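The Back Room at Breltville: A Gallery of Small Useful Things

Posted 15 February 2026

Welcome in! The household goods swap at Belimden Hall has been going for 27 months now, and I have never been so happy with what's on the tables. People keep asking what sort of things come through the door, so I've put together a little gallery page with notes. It's all kitchen and cupboard stuff this time, the kind of thing you use every single day and hardly look at.

A few words before we start. Everything gets a wipe and a once-over before it goes out, and everything is free to take home. Last year's total came to more than 2,000 items, which still makes my head spin (that's a lot of mugs).

Containers and lids
The great lid hunt continues! We now keep lids and bottoms in separate crates on Wegener Street, and the matching-up happens on swap mornings. If you have a lonely lid at home, please bring it. I found a mate for my own soup tub this way and was thrilled for a week.

Trays and organizers
These go fast. Anything with small compartments is snapped up by the sewing people, the fishing people and anyone with a drawer full of screws. Clear ones are my favorites, because you can find the button you want without opening all of them.

Boxes
Plain cardboard, and plenty of it. The low, open ones are the best for sorting silverware and spice jars, and they stack up nicely in the car afterward. Bring yours back when you're done with it, if it's still sturdy.

Dish racks
I have become a real fan of these. I grew up with a towel on the counter and thought that was plenty, and now I can't imagine a sink without a row of slots next to it. Black ones are very popular this winter!
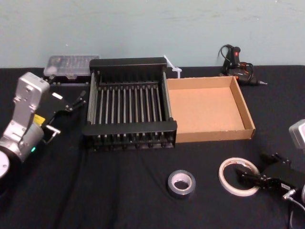 The thing to check with any rack is the spacing of the dividers. Dinner plates are easy, but deep bowls want more room between the slots, so bring your favorite bowl along and try it. Look at the feet too, and give the whole rack a little push to see if it wobbles.

Tape is kept at the Balix counter by the door, along with string and old newspaper for wrapping plates. The next gallery goes up in March, and it will be baking pans!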